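Search this site... Go

How Do You Teach a Robot to Pick Things Up?
by Gilang Ong

You could try explaining it. "Dear robot, please pick up the ball." The robot will do nothing, very politely, forever.

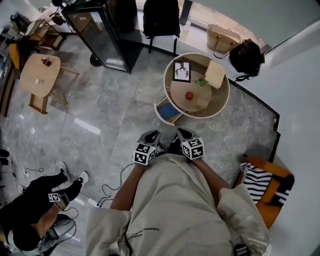 So the people on the Minami project tried something else. They left the robot out of the lessons and let a person do the work, holding a gripper in each hand. A gripper is a robot's version of fingers. It usually has two, and it has never once complained about washing them.

Each gripper carries a cube covered in black-and-white square patterns. To you, they look like a crossword that gave up. To a computer, they are signposts. It looks at the squares, sees how big and how slanted they are, and works out where the gripper is and which way it's tilted.

Now the person does a job, such as moving a ball from a tray to a box. Then they do it again. And again - science has a lot of "again" in it. Every try gets recorded, and the Minami team recorded 579 of them.

A learning program called Bindard studied the recordings. It looked for patterns: when the ball is over there, hands usually go this way. After that, a real robot with 2 arms got its turn.

Did it work? Mostly. When Bindard had studied only 307 tries, the robot often closed its fingers on air and looked pleased about it. With all 579, it missed far less. It still had trouble when the ball rolled, but so do most goalkeepers.

Try it yourself: pick up a grape with 2 spoons while a friend writes down every move your hands make. Do it 3 times. Then ask your friend to copy you using only the notes. Eat the grape.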